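Toy Swap and Sorting Mornings: Your Questions

Updated Jan 27, 2024

We get a lot of the same questions before every Purnow swap, so we put the answers in one place. Read through before you pack the car – it really does make the morning more fun!

What is the swap?
Families bring toys and games their kids have outgrown, we sort them into bins, and everybody goes home with something new to them. We started in June with 4 families and a folding table, and by now 3,000 things have found another home. We still get a kick out of it every time.

Do I need to sort my stuff before I come?
A little, please. Soft toys in one bag, boxed things (puzzles, card games, building sets) in another. We put soft and boxed in separate bins at the table, side by side, and it goes so much faster if they don't arrive all mixed together.

Can I bring stuffed animals?
Yes, yes, yes! They're the most popular thing we have. Wash them first and let them dry all the way through, including the middle. Anything with a loose eye or a split seam goes to the mending basket, and Erhan Ersoy will happily sew it up while you wait if the line is short.

How do you check soft toys?
By hand, one at a time. We press the belly and the paws for lumps or old battery packs, tug the eyes, and look over the stitching around the mouth and ears. Takes a minute per toy.

What about games with missing pieces?
Bring them, but write what's missing on a slip of paper and tape it to the lid. Plenty of people only want the board or the dice. Puzzles are the exception – a 500-piece puzzle has to have all 500.

What kind of bins do you use?
Sturdy plastic ones with cutout handles, low enough that small kids can reach in. Please don't stack soft toys above the rim. They fall out the second somebody lifts the bin, and then we're chasing bears across the floor.

Can boxes go in on their side?
Flat is better. Lids stay shut and you can read the top without digging. If a box is too big for the bin, set it on the floor next to the table leg.

How many things can I take home?
As many as you brought, plus 2. The plus 2 is for kids who fall in love with something at the last minute (it's usually a rabbit).

Is there anything you can't take?
Car seats, bike helmets, bath toys, and anything that still has batteries leaking inside it.

What happens to leftovers?
Soft toys go to the Değirmenci playroom. Boxed games stay with us for the next swap.

Can I help sort?
We'd love that! Come half an hour early and pick a bin. 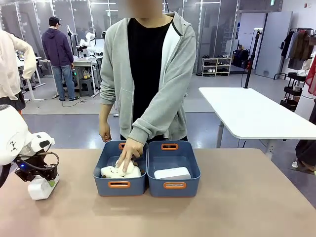
Vichien Phromma wrote in to add that a pillowcase tied shut with a hair elastic works great for washing the fluffy ones, and that long fur should be brushed while it's still a bit damp or it dries in clumps.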